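Clamstead play blocks: where we are
Progress note for Ilse Segers, July 30, 2026

Hi Ilse,

Good news first: the block set is nearly there, and I'm having far too much fun with it! Of the 2,000 you gave us, the biggest share so far has gone into paint, foam and sanding discs (so many sanding discs), and the receipts are with Kvido.

We've settled on shapes at last. Pieter argued for a star right up to the end, but the points kept snapping in testing, so we're sticking with simple solids and a foam base with openings to fit things into. Zane has drawn up the card that goes in the lid, and it's lovely, very clear, hardly any words.
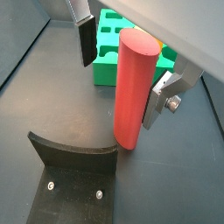
Color took us longer than anything else this quarter. The first batch was glossy and showed every thumbprint, so we went matte across the board, and I'm really pleased with how that looks on the coral-red cylinder, especially next to the foam, which is a proper loud green. I did wonder if the two together would be too much, but Gerrit's group at Puvmont loved them, and they're the ones who'll be using the set every day. The slots are different sizes on purpose, and we may still open up the smallest by a hair.

Still to do: a second coat on the spare pieces, the storage bags, and 9 more lid cards from the printer at Maes. The bags are running late (my fault, I changed the fabric) and I'd rather wait than go back to the scratchy stuff.

We're aiming for 20 finished sets by November. Could you let me know if the remaining money can cover postage too? Gerrit needs to know before he books the van.

Thanks so much, as ever!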